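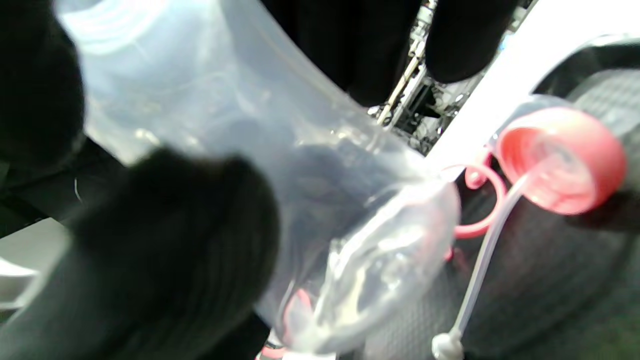 Plernlow 8 lands with a database console that finally talks back

Plernlow, the small open source tool that lets you browse and query a local database from inside your code editor, has reached version 8. The release went up in April after a long beta, and it's the biggest change to the project since it moved off its old plugin base. If you have ever stared at a "connection refused" message with no clue what refused what, this one is for you!

The headline feature is a new connection console. Older versions gave you a form, a Test button and a red or green dot. The new console shows each step as it happens: finding the driver, opening the port, sending the login, picking the schema. When a step fails it stays on screen with the full text of the error from the database, plus the exact settings that were used. You can edit a setting right there and run again from the step that broke.

"Most of our bug reports were never bugs in Plernlow," said lead maintainer Jae-in Bang. "They were a wrong port, or a driver in the wrong folder, or a server that had only been started in another terminal. We had all of that information and we were hiding it behind a red dot."

Bang wrote the first draft of the console over a winter break and put it behind a hidden switch in the 7 series. People found the switch, started passing it around on the mailing list, and the team decided to build the whole release on top of it.

Driver handling has been redone too. Until now each project needed its own copy of the driver file, and moving a project between machines usually broke the path. Version 8 keeps one shared driver folder per user and records only the driver name and version in the project file. Open the project on another machine and Plernlow offers to fetch the matching driver. You can turn that off in the settings — worth knowing if your office blocks downloads, and in that case you can still point to a file by hand as before.

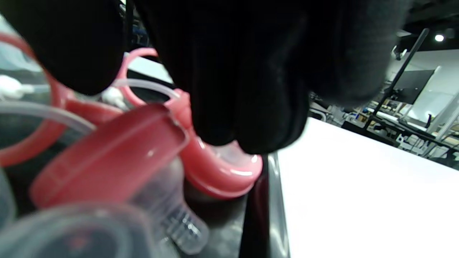 Embedded databases get some love as well. If another process has the database file locked, the console now tells you the process ID instead of passing along a bare lock error, and there is a read-only mode for a quick look at a table while your app is running. Read-only mode doesn't work with every engine yet. The release notes have a table of what's supported, and it's a good idea to read it before you upgrade.

Speed was the other big piece of work. The schema tree used to load every table, view and index before it let you click on anything. It now loads names first and fills in the rest when you open a branch. On the project's own test schema, which has 700 tables, the wait before you can start typing a query has gone from 40 seconds to under two. Chang-ho Jang, who did most of that work, said the fix was mostly a matter of taking code out.

"We were asking the database the same question once for every table," Jang said. "Now we ask it once. I was so happy with the first timing that I assumed the test was broken, and I spent the rest of the evening trying to prove it."

Jang also rewrote the query history. It survives a crash now, it can be searched, and it can be kept per project or shared across all of them. Queries that contain a password are left out by default.

Some things have gone away. The old export wizard has been removed in favor of a plain menu command that writes CSV or SQL. The visual join builder is gone too, though it lives on as a separate add-on called Moon, kept up by a couple of longtime users. Moon works with version 8 today but has to be installed by hand until it gets listed in the add-on catalog.

Settings from version 7 are imported the first time you start the new one. Settings from 6 and older are not, so anyone that far back should step through 7 first. Saved passwords have to be typed in again either way, as the storage format has changed.

Fudell, the hosting company that pays for the project's build servers, has agreed to keep doing so for another year. That means nightly builds will continue on all three desktop platforms, and the team says it can now run the full test suite against 20 database versions every night. The beta only had the most common ones covered, and several odd bugs in older servers turned up as soon as the list grew.

Next up is a point release with fixes for high-contrast themes, where the console's step markers are hard to see right now. After that, Bang wants to look at connections through a tunnel, the most requested item on the tracker by a wide margin. A first sketch of how it might work is due to be shown at the Cusmont developer meetup, with a live demo if the code is ready.

Plernlow 8 is a free download from the project site, and the source is in the usual repository under the same license as before. Bug reports are welcome on the tracker — and please paste in the console output, which now has its own Copy button.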